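Gurier Community Theater, Costume and Props Group
Minutes, 21/07/2022

Concetta Sanna in the chair. Last month's minutes were read and passed.

1. Costumes for "Skometau"
We have 61 pieces hung and labeled, and they look wonderful! Still to do: hems on the long capes, plus hats for the whole second act. The dark fabric came up again and everyone loves how it folds, so the night chorus will wear it over their own shoes.

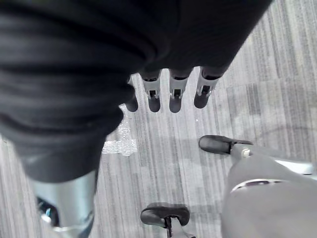 2. Money
Balance is $2,960 after paying Drolar for thread and lining. Ticket money from the spring show is all in (our best spring yet). Agreed to spend up to $51 on buttons.

3. Props and storage
Gough Hall has given us two more evenings a month, great news for the painting crew. Small props should go back on a shelf at the end of the night, sorted by act. The yellow shelves are so cheerful and easy to spot from backstage that we'd like more of that color next season. Anyone with leftover yellow paint, please bring it!
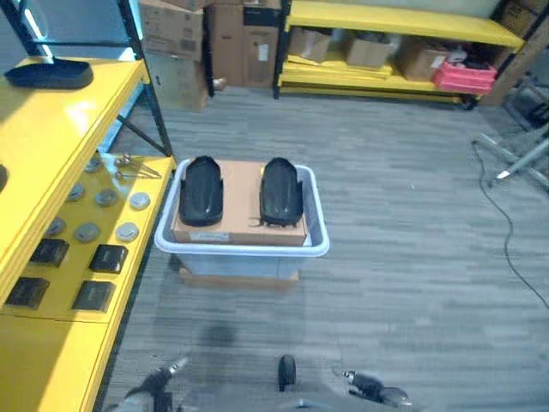
4. November show
Three scripts are going around. The ghost comedy got the loudest laughs at the read-through. Please send your pick to Concetta before the next meeting.

Meeting closed at 8:40 p.m.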